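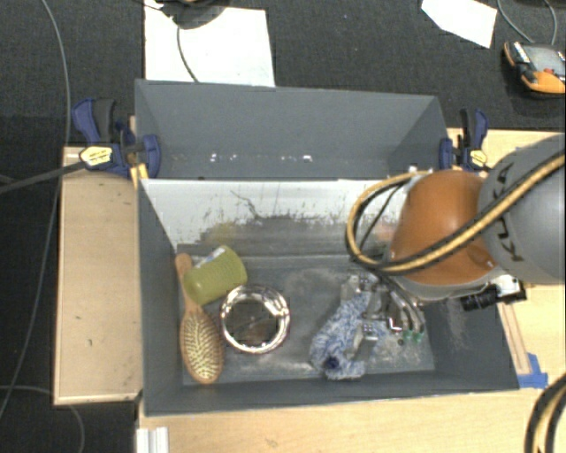

Ticket: Label printer skipping every few labels, online orders desk
Status: reopened, then closed (see bottom)
Opened by: Magdy Erraji
Assigned: Imre Győri
Store system: Retanetti orders, Dirkon label printer, back counter

Problem as reported
Printer feeds a blank label, then a good one, then sometimes two halves of the same address across two labels. Worse on long runs. Short runs mostly ok. Orders affected are the small bathroom and hair stuff, the wooden paddle brushes and so on, because those all go out on the small label. Big labels for the cartons print fine on the same machine.

Magdy says it started after the new roll went in. Not sure which roll. Might be the Dudás ones, might be leftovers from the old supplier, the boxes look the same.

12/14/23
Got the ticket. Asked for a test page. Test page fine. Of course.

Asked for a run of 17 small labels. First six good, then blank, then good, then split address. So it's real.

Tried so far:
Power off, wait, power on. No change.
Cleaned the roller with a wipe. No change.
Swapped USB cable for the one off the spare scanner. No change, swapped back.
Reinstalled the driver. Lost the saved label sizes doing that, sorry, had to type them in agian. No change.

Next day, morning
Called Magdy. Had her open the lid and read me the sensor position. There's a little slider under the label path, should sit in the middle for gap labels. It was all the way left. Moved it to middle, ran calibration (hold feed button until second blink, let go).

Printer fed four labels and stopped. Light green. Good sign.

Ran 17 again. All good. Closed ticket.

Same day, afternoon
Reopened by Bianka Virág. Blanks are back. She was printing the whole afternoon batch, 255 labels, went wrong partway in and she had to sort the good from the bad by hand. Not happy. Two parcels nearly went out with the wrong street on them, she caught both.

Asked Bianka:
Did anyone move the slider? No.
Same roll? No, new roll put in after lunch.
Did you calibrate after? Didn't know you had to.

You shouldn't have to if the rolls are the same. So are the rolls the same?

Had her measure the gap between two labels on the new roll and on the stub of the old one. They don't match. New roll has a narrower gap. Both boxes say the same size on the front. Item code on the side is different by one digit.

Checked the purchase records with Katalin Barta. Two lots on the shelf:
Lot one, Dudás, 300 rolls, the right ones.
Lot two, came in with the Trondurside delivery in November, nobody ordered them as far as Katalin can tell, they got put on the same shelf.

So people grab whichever box is closer and the printer is calibrated for the other one. Short runs survive it, the error adds up on long ones. Fits what Magdy saw. The slider was a seperate problem, also real.

What I changed
1. Lot two pulled off the shelf and moved to the cage. Do not use on the small label printer. Katalin is asking if they can go back.
2. Printer calibrated with a Dudás roll.
3. Sensor slider in the middle, bit of tape over it so it doesn't get knocked when someone cleans in there.
4. Label gap in the driver set by hand, was on auto. Auto guesses wrong after a power cut.
5. Label sizes saved to the shared folder this time.

Test after
Bianka reprinted the whole batch. 255 good, no blanks. Ran another test with the big carton labels to be sure I hadn't broken those. Fine.

Still open, not blocking
Order counter in Retanetti shows 3,286 labels printed for the month, which includes all the bad ones and the reprints. Ákos Győri wants that number for the postage report. Can't edit it from my side. Have asked Retanetti support if the failed ones can be taken off, no reply yet. Ákos, use the parcel count off the carrier sheet for now, not the label count.

Also the spare printer has the old driver still. Will do it when I'm next over there. If you have to use it before then, calibrate first and print a short run before the real one.

How to calibrate, since three people asked
Load roll, close lid till it clicks.
Hold feed. Light blinks once, then twice. Let go on two.
Wait for it to feed and stop.
Print one test label. If the text sits too high or low, do it once more.
If it's still off after the second go, stop and add a note on this ticket. Don't keep feeding, it just eats the roll.

Comment, Magdy Erraji
Ran the morning orders, all fine. One box from lot two was still under the counter, gave it to Katalin.

Comment, Imre Győri
Thanks. Closing. Retanetti counter thing moved to its own ticket.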